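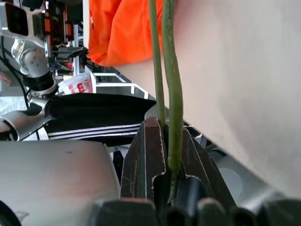

Ziris: planning data for a two-arm cell, stem and garment handling

Data card and budget notes, revision 3
Maintainer: Hugo Aranda, Plillholm

Summary

Ziris is a set of 3873 recorded episodes plus the equipment sheets used to plan and price the cell they were recorded in. The episodes cover two task families: gripping plant stems, and handling soft garments on a tabletop. The set was put together to answer purchasing questions at Plillholm before a second cell was ordered. It can be used for training, but the fields were chosen with cost and wear in mind, and anyone expecting rich task labels should read the section on annotation first.

Contents

episodes/ one folder per episode: video from head and wrist views, joint states, gripper opening
sheets/equipment.csv line items, supplier, unit price, lead time, service interval
sheets/consumables.csv fingers, cables, connectors, fasteners
sheets/floor.csv table, storage, clearances, power drops
notes/ free text from operators, lightly edited
CHANGES

Prices are in the currency of the original quote and are not converted. Lead times are in working days from confirmed order to delivery at the dock. Shipping is a separate column, and where the supplier folded it into the unit price the column is blank, not zero.

What to budget for

First-time buyers tend to price the arms and treat the rest as small change. In our sheets the arms are the most predictable item. The lines that moved between the first estimate and the final invoice were fingers, cabling, table work and operator hours.

Fingers. Stem work and cloth work put different demands on the same jaw. A stem needs a notch or a V to sit in, so that it does not slide along the face when the jaw closes. Cloth needs a narrow tip that can get under a fold. Order both patterns from the start. We carry 2 spare pairs of each pattern per cell and reorder when the first spare goes into use. Finish wears at the edges before the geometry does, so inspect against the drawing and ignore cosmetic chipping. Yau supplies the blanks; the notch is cut in house, and the labor is listed under sheets/consumables.csv with the code FN.

Cables. Budget for external cable runs to each end effector, with enough slack for full wrist travel. Slack is a trade-off. A short run pulls on the connector at the end of reach, and a long one can drag across the work. Connectors are listed separately from cable because they are replaced more often. Do not accept a quote that bundles them.

Table. Flat panels in a pale, plain color are the working choice. The surface should not compete with the item in the camera view, and saturated garments separate from it without extra lighting. Panels bought in sections are cheaper to ship and easier to replace. Check the height match at each seam on delivery, as a step at a seam will catch a hem. Table depth should be set by the largest garment in the plan.

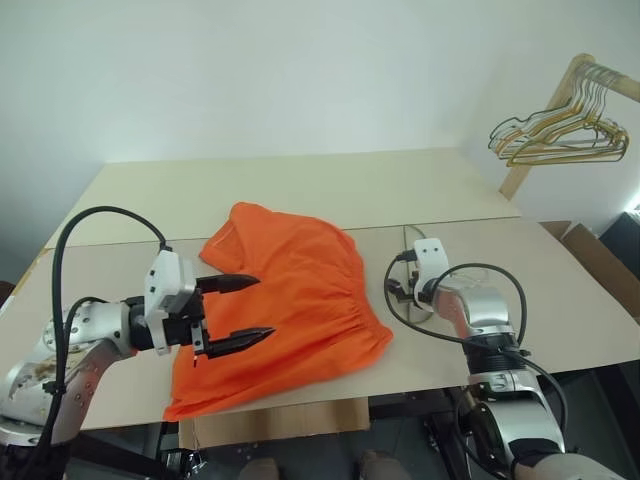

Waistbands deserve their own line in the task plan. Elastic gathers the cloth into small pleats, and the item does not lie flat without tension from both sides. Allow more operator time per episode for these than for plain tops, and do not estimate throughput from towels or other flat goods. The time field in each episode includes the reset, so it can be used directly for staffing estimates.

Storage. Plan for a rack and hangers within reach of the operator, and for boxes at the end of the table. These are cheap items that take up floor space, and they were missing from the first layout. Keep them outside the swept volume of the arms. The clearance used in sheets/floor.csv is 60 cm on the operator side.

Service. Hidport quoted a service plan per arm. We took it for the first cell and have not decided on the second. The visit log is in notes/service.txt. Compare the annual fee with the cost of holding one spare wrist joint before signing.

Annotation

Each episode carries a task family, an item class, a finger pattern and an operator outcome flag. There are no grasp points, no segmentation masks and no language descriptions. The outcome flag was entered by the operator at the end of the episode and was not reviewed. Episodes with a blank flag should be treated as unknown.

Known limits

Backgrounds are not controlled. Wrist views in particular pick up bags, clothing, shelving and the other arm. Crop or mask if this matters to your use.

Near surfaces in the wrist view are often out of focus.

Stem episodes used a single jaw design. The sheets support no conclusion about other gripper types for this work.

The price columns reflect quotes to one buyer. Use the ratios between lines as a starting point and get your own figures.

Operator hours before December were logged on paper and entered later. Gaps are marked NA.

Corrections

Send corrections to the maintainer with the file name and row number. Price corrections need a copy of the quote with the buyer's details removed. Changes to the equipment sheets go into the next revision; episode folders are frozen and will not be edited, only withdrawn and listed in CHANGES.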